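Three-Compartment Trays and Work Mats: Frequently Asked Questions
Stotstead parts bench, general guidance
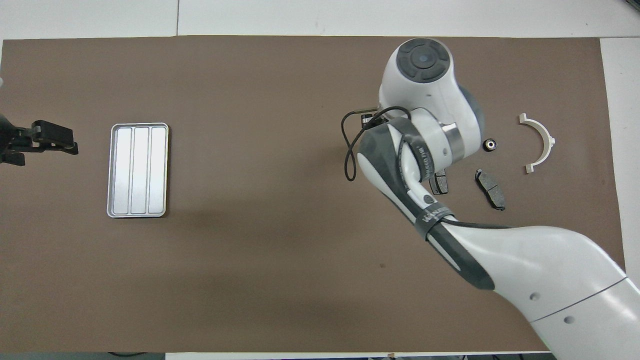 Last changed: July, page revision 21

What is covered on this page?
Setting up a bench with a brown work mat and a divided metal tray, sorting small parts into the tray, and cleaning both items. Ordering and returns are on the Drokton supply page.

Which tray do these answers refer to?
The rectangular metal tray with rounded corners, a raised rim and three long parallel compartments. Stotstead lists it as the Zervas tray. Trays with cross dividers are listed separately and some answers will not apply to them.

Which way should the tray face?
Place it with the long side running away from you, to the left of center on the mat. The compartments are then read from left to right. If you work left-handed, the tray can be moved to the other side, but the order of the compartments stays the same.

How should parts be assigned to compartments?
One part type per compartment. The default order is:
Left: parts not yet checked
Middle: parts checked and accepted
Right: parts set aside
If a job sheet gives a different order, follow the job sheet.

Can two part types share a compartment?
Only if they can be told apart by eye without picking them up. Washers of similar diameter do not meet this condition. Use a second tray.

How full can a compartment be?
Parts should stay below the rim. For very small hardware, a single layer is easier to pick from. The load limit for the Zervas tray is 400 grams per compartment, spread along the length.

Where do parts go before they are sorted?
Lay them directly on the mat, beside the tray, with space between them. Do not pour a full bag onto the mat. Leave the tray empty until the parts have been compared with the list.

Does the mat have to cover the whole table?
No. A strip of tabletop can be left showing along the edges. What matters is that the tray and all loose parts sit on the mat, with none resting across its edge. Parts that straddle the edge tip and roll.

Why is a matte brown mat recommended?
Bright metal parts show up well against it and it gives little glare. White tabletops make light plastic parts hard to find. Dark parts are more difficult on any brown surface, particularly in shadow. Move the lamp before assuming a part is missing.

The tray reflects light into my eyes. What can be done?
Turn the lamp so that it shines across the compartments instead of along them. The long channels reflect most strongly lengthwise. Lining the compartments with paper is not recommended, as thin parts slide underneath.

How do I clean the tray?
1. Empty all three compartments and check the corners for small hardware.
2. Wash in warm water with dish soap.
3. Rinse and dry with a soft cloth, wiping along the length.
Do not use steel wool or scouring powder. Fine scratches hold oil and make later cleaning slower.

How do I clean the mat?
Wipe with a damp cloth and let it dry flat. Oil spots should be blotted first. Faint mottling in the color is normal and will not wipe off.

The mat curls at the corners. Is it defective?
Usually not. Mats shipped rolled need time to relax. Leave the mat flat, face down, for 19 hours at room temperature. If the corners still lift, request a replacement through Drokton and quote item 147.

Can trays be stacked?
Empty trays can be stacked for storage. Filled trays should not be, even with a sheet between them.

Are lids available?
Not for the three-compartment version. Ullham stocks a cover sheet that rests on the rim, but it does not seal and should not be relied on when carrying a tray.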